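Household Textiles, Unit 4: Folding and Sorting Mixed Fabrics
Course handout, Hulline Domestic Services Program

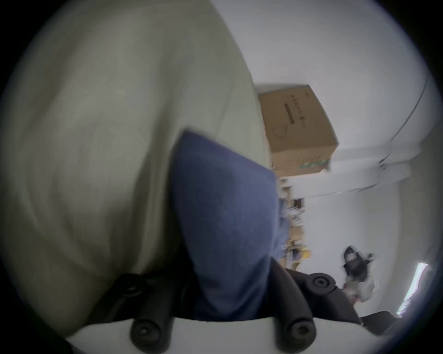
Figure 4.1. Folded blue fabric against a larger cream-colored piece. Note the pointed upper tip.

4.1 Scope

This unit covers the handling of clean, dry textiles between the dryer and the shelf. Washing and stain treatment were covered in Unit 3. Ironing is in Unit 6. Bring the practice bundle issued in March to both sessions.

4.2 Terms

Lengthwise grain: the direction parallel to the selvage. Most woven cloth stretches least in this direction.
Bias: any direction diagonal to the grain. Cloth pulled on the bias distorts and does not fold square.
Fold edge: the closed side of a folded piece.
Open edge: the side where the layers end.
Tip: a corner that projects past the body of the fold.
Drop: the part of a held piece that hangs below the holding point.

4.3 Sorting before folding

Separate the load by size first and by color second. Large pieces (sheets, covers, throws) go to the back of the table. Small pieces go to the front. If a small dark piece is lying on a large light one, lift it off before folding either. Dragging it across the lower cloth puts new wrinkles into a surface that was nearly flat, and with unfixed dark dyes there is some risk of color rubbing off onto the light cloth.

Check corners and pockets. Small items collect inside fitted sheets and duvet covers.

4.4 Holding points

A folded piece can be lifted at the fold edge, at a corner, or by a pinch through all layers. The three give different results.

Fold edge, two hands: layers stay aligned. Use for anything wider than the forearm.
Corner: the piece hangs on the bias. Use only for shaking out.
Pinch through all layers: adequate for small, stiff pieces. On soft cloth the outer layers slide and a tip forms at the free end.

In Figure 4.1 the blue piece is pinched at its lower end and comes to a point at the top. A tip like this should be opened out and the last fold repeated. Pressing it flat by hand hides the misalignment and leaves a diagonal crease.

The cream-colored fabric in the same figure is slightly wrinkled. For practice purposes this is acceptable before the first fold and not after it. Smooth from the center toward the edges with the flat of the hand.

4.5 Standard fold for small flat pieces

1. Lay the piece face down with the lengthwise grain running away from you.
2. Match the far corners to the near corners. Smooth toward the fold edge.
3. Fold left to right. Check that all four layers meet at the open edge within 10 mm.
4. Fold once more if the shelf depth requires it.
5. Turn the piece so that the fold edge faces front.

Heavy twill and denim take three folds at most. A fourth produces a bulky block that will not stay closed under its own weight.

4.6 Large pieces

Work on a table or a made bed. Fold in half lengthwise, then in half again, and reduce the length in thirds. Soft covers are finished by rolling if they are to be stored upright. Do not stack a large soft piece on top of small folded ones.

4.7 Shelving

Fold edges face out. Heavy pieces go at the bottom of the stack. Keep textiles on a separate shelf from bottles and containers of any kind; a slow leak is usually found only when the stack is lifted. Cardboard boxes may be used for seasonal storage if lined with clean cotton. Label the short side.

4.8 Practice data

The previous group folded 1,148 pieces over the course. Of these, 103 were returned for refolding, 78 of them for misaligned corners at step 3. The remainder were bulky folds or pieces placed with the open edge forward. Expect to spend roughly half of the second session on step 3 alone.

4.9 Materials

Zollovo cotton squares, white and dark
Bondik twill pieces, medium weight
Sjögren cover, single size, one per pair
Metal ruler marked in millimeters

4.10 Before the next session

Fold the full practice bundle twice, once on a table and once on a bed. Record the corner gap for each small piece at step 3. Bring the record sheet and leave the last stack unopened for inspection.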